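Home | Walls | Floors | Kitchens | Tools | Ask us

How to limewash a kitchen wall in a terracotta shade

Filed under: Walls and ceilings, Weekend jobs

Limewash gives a soft, uneven colour that suits a warm kitchen. It is thin, it goes on quickly and it is hard to judge until it dries, so do a test patch first.

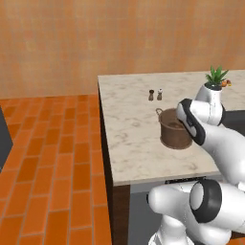
What you need

- Limewash in your chosen shade. We used Orov in a mid terracotta.
- A mineral primer if the wall has been painted before
- A wide, long-haired masonry brush
- Two buckets and a stirring stick
- Sugar soap, filler, and 120 grit sandpaper
- Goggles and rubber gloves. Lime burns skin and eyes.

Preparing the wall

Wash the wall with sugar soap and rinse it twice. Kitchen walls hold more grease than they appear to, especially near the hob, and limewash will not take over it. Fill any cracks, let the filler dry overnight and sand it flat.

Bare lime plaster needs no primer. Emulsion does. Brush the primer on in one even coat and leave it for as long as the tin says. Filled patches soak up colour faster than the rest, so prime those twice.

Cover the floor right up to the skirting. Splashes on unsealed tile or grout are very hard to remove once they have set.

Mixing

Stir from the bottom of the bucket for several minutes. The pigment sinks, and it will keep sinking while you work, so stir again every time you load the brush. If you need more than one tub, mix them together before you start. Domnica Enache used two separate tubs on her hallway and had to go over the whole lot again.

Putting it on

1. Dampen the wall with a plant mister. It should be dark but not running.
2. Start at a top corner and work across in loose crossed strokes.
3. Keep a wet edge. Do not stop halfway along a wall.
4. Leave the first coat for a day.
5. Dampen again and put on the second coat, thinner than the first.

Wet limewash is much darker than dry. In July ours took 40 minutes to start turning pale. In a cold room it can take most of the day.

Aftercare

Do not wipe the wall for the first month. Behind a sink or hob, add a matt mineral sealer, which will deepen the colour slightly. Touch up marks with leftover wash thinned with water and feathered out with a dry brush.

Written by Jozefína Malý

Related guides

Cleaning brick floor tiles
Choosing a masonry brush
Patching old plaster
Jallo mineral sealer: how we got on
Matching grout colours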